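Four dead, 26 hurt as footbridge gives way at Jitenar river festival

28 Jun 2022

At least four people have died and 26 more were injured after a footbridge crowded with festivalgoers gave way in the river town of Jitenar, local officials said, on what is usually the happiest evening of the town's year.

The bridge, a narrow one that links the old market with the shrine on the far bank of the Clavar, came down shortly after 9 pm, when families were crossing over to see the lamps set out on the water. People who had been standing near the middle fell into the river along with part of the walkway, while others were left holding on to the railings until neighbors with ropes and small fishing boats could reach them.

The district office said the injured were taken to the hospital in Naciri, the nearest large town, and that most of them had broken bones or deep cuts. Nine were still being treated in intensive care by morning. The names of the dead have not been released, and the office asked people, kindly but firmly, not to pass around lists that have been going from phone to phone since the accident.

Boat crews kept up the search through the night -- the current is strong at this time of year, and the water was muddy after a week of rain upstream -- and the police said that everyone who had been reported missing was accounted for by sunrise.

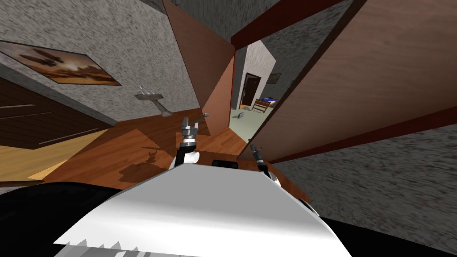

Questions over repairs

The bridge is 56 years old and was last closed for work three winters ago, when several of its planks were replaced. Shopkeepers on the market side said they had been asking for a limit on the number of people allowed across during the festival, and that in earlier years a rope and a couple of wardens had been enough to keep the line moving slowly. It was not clear whether wardens had been posted this time.

The district office has promised an inquiry, with first findings due in August, and said it would pay for the funerals and for the hospital care of everyone who was hurt. The two remaining evenings of the festival have been called off. A ferry will run between the banks from early morning until dark, free of charge, for people who need to get to work or school.

In the market the stalls stayed shut, though a good many of their owners had come in anyway, and by midday they were handing out tea and rice to the boat crews and to relatives waiting for the bus to Naciri. Lamps that had been meant for the river were set along the steps of the shrine instead, where people stopped quietly all through the day.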